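4. What people keep, and why clear plastic is hard to part with

4.1 Sorting at the kitchen table

When we first planned the Ollallow survey, we expected most of our conversations to be about paper and glass, the materials that residents have been sorting for as long as the town has had a collection. The 424 households that sent back our form had other ideas. Clear rigid plastic came up again and again in the comments box, often in long and rather affectionate notes that spilled over onto the back of the page, and so we made it the main subject of the 60 home interviews that followed in November.

What struck us, sitting in those kitchens with a cup of tea, was how fond people were of the stuff. A bag or a tub was thrown away without a second thought, but a stiff, see-through sheet was "still good," and it went into the cupboard under the stairs to wait for a use. One retired teacher in the Devadiga neighborhood had kept such pieces through two moves - she thought they might do for seedlings one day. Kikuchi (who did most of the evening visits) noted that people nearly always held a sheet up to the window before telling us whether they would keep it. Figure 2 gives an idea of the kind of thing we mean.
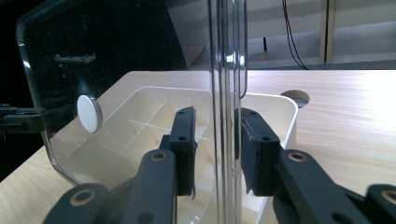 Figure 2. Clear rigid plastic. First image: a tall acrylic panel. Second image: a thin panel with rounded corners, a raised rim and a round hole near the top.
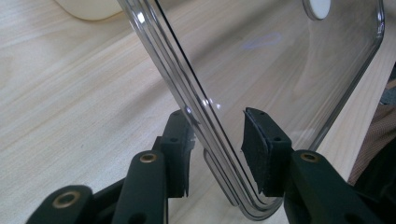 4.2 Asking the drop-off staff

The view from the Surkska drop-off center was a good deal less sentimental. Kurup spent her mornings there, and the staff were kind enough to let her stand at the sorting bench and ask as many questions as she liked. Their chief complaint was that clear sheet arrives with no label on it, and acrylic and polystyrene can look very much alike to a person in a hurry. Anything doubtful went into the mixed bin.

Of the 60 people we interviewed, 40 told us they had never been sure which bin to use, and several had put off the trip for that very reason. We come back to this in Section 5, where we look at the leaflet the town mailed out and the questions it left open.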